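Towels, a beige sofa and 244 loads a month: an afternoon at the Irora laundry room

Posted 2018-09-21

Mustville. Second door past the bakery, up a step, mind the step. Irora is a linen service, small one, does the towels and sheets for the rental cabins out by the lake and for one hair salon. I had an hour with the woman who runs it and she had less than that. She asked me to leave her name out of it, fine, she said the cabins talk enough already. So no name.

She folded the whole time we talked. I tried to help for a while and she redid mine.

First thing I wanted to know was how anybody ends up in towels. "Sheets," she said. "I ended up in sheets. The towels came with them." She cleaned cabins for six years, her own car, her own bucket, and the owners at Kellon (that's the cluster on the north shore, green roofs) were driving everything to a laundromat two towns over. She offered to take it home. One washer at home. By the end of that January she had bedding over every door in the house and her husband was eating dinner under a duvet cover. Her words.

Now it's 244 loads in a good month. In the high season, more. She keeps the tally in pencil on the wall by the dryers, and has painted over it once and started again.

The room is not big. Machines down one side, a long table down the other, shelves to the ceiling with the names of the cabins on masking tape. At the far end there is an area she calls the parlor, which has a rug, a lamp and a place to sit. Tea is drunk there. Also a lot of folding gets done there, which suprised me, given the long table.

"The table is for sheets," she said. "A sheet needs a table and it needs you to be in a good mood. Towels you can do anywhere. I do towels sitting down if my back's bad, I do them on the sofa, on the arm of the sofa, on my knee."

I asked about the right way to fold a bath towel. Long pause, the kind you get when you've asked a person something they have a real opinion on.

"Lay it out first. Everybody wants to start folding in the air. They grab it by two corners and flap it about and then they've got one long side and one short side and they wonder. Put it down. Get the corners out where you can see them. Pull the edge straight, don't tug the middle, the middle looks after itself. Then in thirds the long way, then in half, then in half again. Folded edge faces out on the shelf. If I see a raggedy edge on the shelf I take the whole stack down."

Really, the whole stack?

"The whole stack. Ask anybody who's worked here."

There are three of them in summer, two the rest of the year. She trains people on hand towels, then bath towels, then flat sheets. Fitted sheets last and only if they ask. She has her own method for fitted sheets, she showed me twice, quickly, and I couldn't tell you what happened. Corner inside a corner inside a corner and then it was a square.

Softener? No. Got quite sharp about this one. "It coats them. You get a towel that feels lovely and pushes the water around your back." She uses less soap than the bottle says, a bit of white vinegar in the rinse now and then, and takes towels out of the dryer a little before they are done. Finishes them on the rack. The salon's towels get their own machine on account of the dye. Those are all dark colors and she'd like everybody's to be dark colors, but the cabins want white. Guests like white. Guests also take their mascara off on white, she said, and then folded three towels without speaking.

Some talk about the rack, which was made by a place called Laitinen and which she bought secondhand when a hotel closed. She loves it. Wooden rails, folds up to the ceiling on a pulley. Cost her 700 with the delivery and she still thinks she got away with something. I was shown the pulley, I was allowed to work the pulley. Good pulley.

Then the furniture, because I had to ask. Why a tufted sofa in a laundry?

"It was my aunt's. It wouldn't go in the house, we tried it in every door." So it came here on a trailer. Beige, buttons all over. She vacuums around the buttons with the little nozzle, and puts a clean cloth down before anything of a customer's goes on the seat. Lint is the main trouble. Lint gets in round every button and stays there. She uses an old soft toothbrush for that, dry, and works outward from the middle of the button so it doesn't get pushed in deeper.

It has a smooth, leathery look, and it's slippy, she said. Some towels end up on the floor.

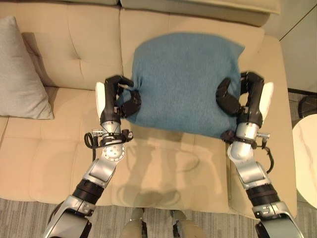 How do you keep a towel neat when you're laying it out on a sofa and there's no flat table under it?

Hold it by both side edges and set it down with the top against the back cushion, then let the rest come down over the seat. Smooth any fold at the corners before you start, and do your thirds from there.

We got onto the blue ones after that. The colored towels are her own, not for hire. She's had some of them since before the business and they've gone that soft, slightly dusty sort of blue you can't buy, you have to wait for it. When a customer's towel is too far gone for the cabins she asks the owner if she can have it, and it gets a second life as a floor cloth or goes to the animal shelter, who'll take as many as you can carry. Holes don't matter, but they don't want anything with a fringe.

How long should a towel last? She says a decent one does a few hundred washes and a cheap one starts shedding on you right away. She checks the hems first. If the hem's gone wavy it was dried too hot, and it's never going to fold square again whatever you do. She'll tell the owners this. Some of them buy new and some of them say it's only a towel.

"Well it is only a towel," she said. "But you put it on your face."

The phone went then. Kellon, wanting six extra sets by the evening, one cabin had guests staying on. She said yes before they finished asking, held the phone on her shoulder and kept folding, bath sheet, bath sheet, hand towel. Pointed me at the tape with the cabin names so I could start pulling from the shelf. I did, folded edge facing out. She checked.

Drop-off is at the side door, mornings only. Bags tied please, and take your socks out of the sheets, she has a whole drawer of single socks and would like them collected.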